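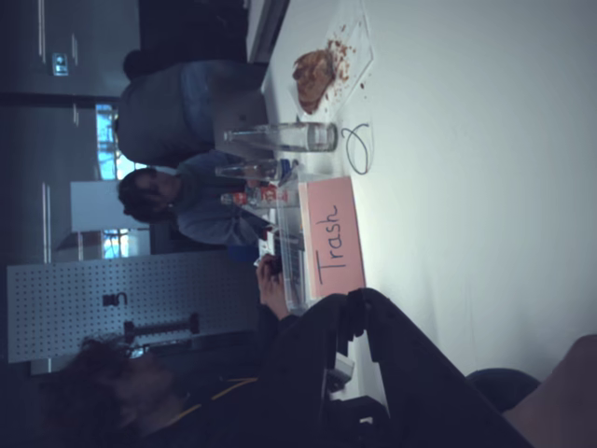

I spent most of the 9th September going through quotes for a second arm, and I'm writing the numbers down before I lose track of them. We have 58 thousand to spend and it has to last until December.

The Graltano quote looked cheapest until I read the second page. The gripper is extra, and so are the spare fingers, the mounting plate and the longer cable. Lavoie put everything on one line and came out higher, but delivery is included and they will hold the price for 94 days. I prefer that kind of quote.

Lucie Dufour wants us to spend less on the arm and more on grippers. Her view is that clearing a table is mostly a gripping problem – bottles, wrappers and loops of cable all need picking up differently – and a better arm won't help with that. I think she is right about wrappers. I'm less sure about the rest.

Things I left out of last year's budget and won't again: bins, replacement pads, a proper emergency stop, and people's time. We put down 300 for consumables and it went quickly.

Prisinel do a hire scheme, which I haven't priced yet. I've asked them for 2 figures, one for three months and one for six, and whether servicing is covered. If it is, we may hire first and buy in the new year. I'll post the table once their reply is in.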